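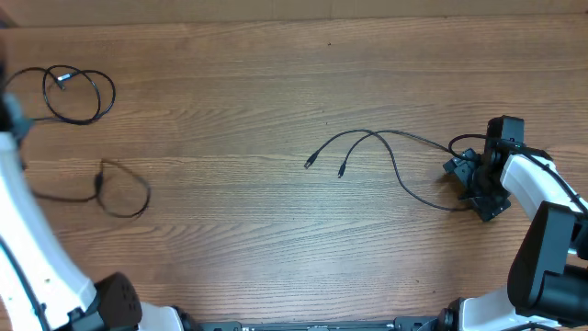 Wood tabletop with knots and darker streaks along the grain.

Table Care: Questions We Get at Okdale

Last updated 22 April 2018

Do I need to "feed" my wooden table?

No. Wood is dead. It doesn't eat, and it doesn't get thirsty, whatever the label on the bottle says. If your table has a film finish such as varnish or lacquer, most of the oil you rub on will sit on top until you wipe it off or it collects dust. An oiled table does need fresh oil now and then, but you're renewing the finish. The wood is not having lunch.

How do I find out what finish I have?

Ask whoever sold it to you, then check anyway. Put a drop of water somewhere out of sight and leave it for a few minutes. If it beads up, there's some kind of barrier, which could be varnish or could be a recent coat of wax. If it soaks in and leaves a dark spot, the finish is thin or gone. We've seen plenty of "hand-oiled" tables that had obviously been sprayed.

A salesman offered me a protection plan for $300. Is it worth it?

Read the exclusions before you sign. Everaldo Bittencourt, who handles our repairs, went through one a customer brought in last February. It left out heat marks, scratches, fading, pet damage and anything that built up over time. We couldn't think of much that was left. Put the money aside and spend it if something happens.

Is the Skosholm set any good?

It's decent oil in a nice box. The cloths are cloths. We stock the oil by itself for $40 and suggest you cut up an old T-shirt.

What about Hindeo spray?

We don't carry it. The shine looks great on day one, but we've had trouble getting new finish to stick to tables that were sprayed with it for years. The company may have a different view. 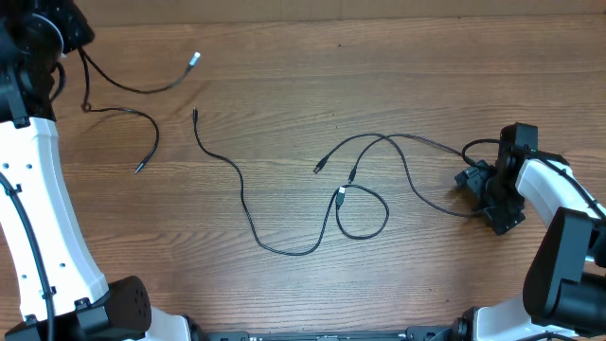
For weekly cleaning, a damp cloth and a dry cloth are enough. Wipe with the grain and dry it right away. A drop of dish soap is fine if there's grease. Skip vinegar, no matter how many websites love it.

Does the walnut or mayonnaise trick work on white rings?

Sometimes, a little. A white ring usually means moisture trapped in the finish, and anything oily can make it harder to see. So can waiting a few days. People tend to do both and give the mayonnaise the credit.

My new table is marked "solid wood." Can I trust that?

Look at the end of the top. On a solid board the grain lines should carry on over the edge in a way that makes sense. If the pattern stops dead at the corner, ask more questions. Veneer isn't a crime, but you shouldn't pay solid prices for it, and you can't sand it more than a hair.

Can you refinish mine?

Probably. A plain top up to 73 inches long costs $266, stripped and finished. Carved legs and leaves are extra. Diệp Nghiêm does the estimates and will tell you if the job costs more than the table deserves.

Will you use the Mạch hard wax if I bring my own?

Yes, but we won't guarantee the result, and there's no discount.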